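Section 4: When the arm stops by itself mid-reach

I wrote this section after our arm quit on me in August, halfway to a pick, with the pendant flashing a fault I'd never seen. Costel Bošković and I lost most of an afternoon to it (the fix takes 15 minutes once you know where to look!), so please read the whole thing before you touch a button.

The fault shows up as 1485 in the Pristeo log, "wrist link lost." The arm brakes and holds its pose, and the gripper keeps whatever force it had. Ours did this on long, low reaches across the toy food table, almost never on short ones, and that was our first real clue. 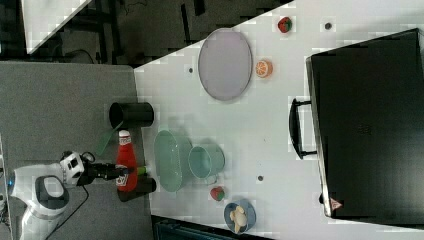
So, what you do first:

1. Press the emergency stop. Yes, even though the arm has already stopped. A held arm can start up again if the program reconnects, and I've seen it happen.

2. Write down the pose from the pendant before you clear anything. I skipped this and was sorry.

3. Switch off at the controller and wait 2 minutes.

CAUTION: Don't reach under the arm to rescue something from the gripper while power is on. Chaiwat Thaweesak got a pinched thumb that way. He's fine, but he was cross with all of us for a week.

4. Follow the wrist cable by hand from one end to the other. Feel for flat spots, kinks and any place where it pulls tight.

5. Unplug it, look at the pins, and push it back in until it clicks.
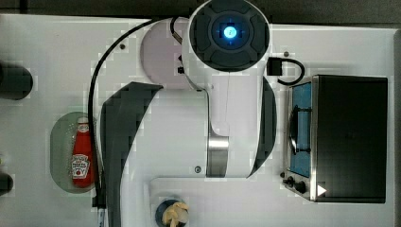 Slack is a funny thing, because too little pulls the plug out and too much catches on whatever you've left on the table. I used to think a big loop was the safe choice. Look at how the black cable swings out in a wide curve and runs right over the edge of the plate with the ketchup bottle on it, and you'll see why I now clear anything a loop can drag before I power up.

6. Power up and jog the arm through the pose you wrote down, at the slowest speed, with one hand on the stop.

7. If 1485 comes back, swap in the spare Drusen cable and do step 6 again.

NOTE: Still faulting with a new cable? Leave it off and call Boonmee Tanasarn. Don't raise the timeout above 700 to make the message go away. I tried it, and all I got was an arm that took longer to notice it had lost its wrist.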